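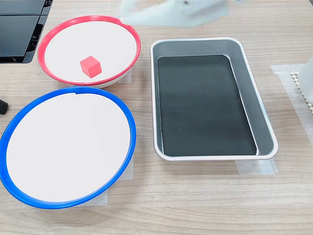

Figure 3. Workspace for the sorting task, with the red cube in the red-rimmed bowl, the blue-rimmed bowl, and the lined metal tray.

4.2 Effect of container shape on placement

In the previous section we compared the policies on the free table surface, where the target is only a point. We now study the case where the target is a container. Our question is whether a policy that learned to place an object into one container can also place it into another container with a different shape and rim, when only the written instruction changes.

The workspace is shown in Figure 3. It includes two round bowls and one rectangular tray. The bowls are both shallow and white inside, and they differ in rim color and in size, the blue-rimmed one being larger. The tray has sloped metal sides, rounded corners, and a dark flat lining on the bottom. We selected this set on purpose so that color alone is enough to separate the two bowls, while the tray can be recognized by shape also. The object is always the same small red cube. Note that the cube and the rim of one bowl share the color red, and this will be important for the failure analysis below.

Each trial starts with the cube in one container, and the instruction names another container as the goal. The policy receives the camera image and the instruction, and it gives the motion of the arm and the opening of the gripper. A trial is counted as success when the cube rests fully inside the goal container and the gripper has moved away from it. If the cube touches the rim and falls back on the table, the trial is a failure, even if the policy later tries again and succeeds. This rule is strict, but it made the scoring simple and the two raters (the second and third authors) did not need to discuss many cases.

We compare two policies. The first, Illine, is trained on demonstrations for all three containers. The second, which we call Illine-S, has the same network and the same training time, but it never saw a demonstration with the tray as the goal. For each policy we ran 40 trials with a bowl as the goal and 20 trials with the tray as the goal. The order of the trials was mixed, and the person resetting the table did not know which policy was running.

With the bowls as goal, the two policies behave almost the same. Illine succeeded in 36 of 40 trials and Illine-S in 35 of 40. We do not consider this difference meaningful. With the tray as goal the results separate clearly. Illine succeeded in 17 of 20 trials, and Illine-S in 9 of 20. The second number was higher than we expected, as this policy had no example of placing into the tray. It suggests that a part of the placing skill is connected to the instruction and the general position of the goal, and does not depend fully on the appearance of the container.

The failures of Illine-S are of 2 kinds. In seven trials the gripper moved to the correct side of the table but opened too early, and the cube hit the metal lip. The bowls were approached from above their center in nearly all trials, so we believe the policy learned a release height that fits them and used it again for the tray – with a small shift to the side, this is enough to fail. In the remaining four trials the arm returned to the red-rimmed bowl. We suspect a confusion between the color of the cube and the color of the rim, but our data cannot prove it. A test with a cube of another color would be necessary, and we leave it for future work.

We also examined whether the dark lining of the tray has an influence. It gives faint reflections, and one could think that they disturb the visual input. We repeated the tray trials of Illine with the room light reduced and obtained 16 successes of 20, against 17 before. The lining was kept for all other experiments in this paper.

One limitation should be mentioned. The containers stayed at fixed positions during all trials of this section, so a policy could in principle remember the place of each goal without looking at it. Section 4.3 removes this possibility by moving the containers between trials.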